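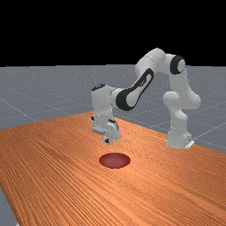 Hit-and-run in a parking lot, other driver came back - do I still report it?

Posted by Rania Lamrani, May 9, 2018

Someone backed into my parked car outside the Brestholm library and drove off. A man walking his dog got the plate. I called the police and have a report number. Now the driver has found me and is offering 200 in cash if I "let it go." The bumper quote is a good deal more than that, as bumper quotes tend to be. Can I take the money and cancel the report? Does it even work that way?

Dorota Witkowska

You can't cancel it. You can tell the officer you've been contacted, and you should, within 24 hours if you can manage it. Whether to charge leaving the scene is up to them and the prosecutor. Don't sign anything, and keep the texts. If you take cash, your insurer may decide you settled, and they're very quick readers when it saves them money.

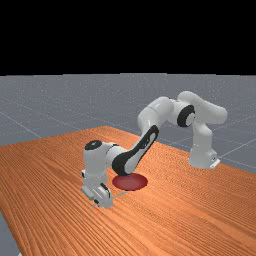 Tabletop with a wood-grain finish, simulated view.

Marcelle Hoarau

Take the 200. Mine took 2 years and I got a letter.

Clotilde Cordier

Please don't do what Marcelle says, though I'm sorry about the letter. Get the dog man's name and number before he forgets the whole thing. Ask the library about their cameras too - ours in Mevel wiped the footage before anyone thought to call.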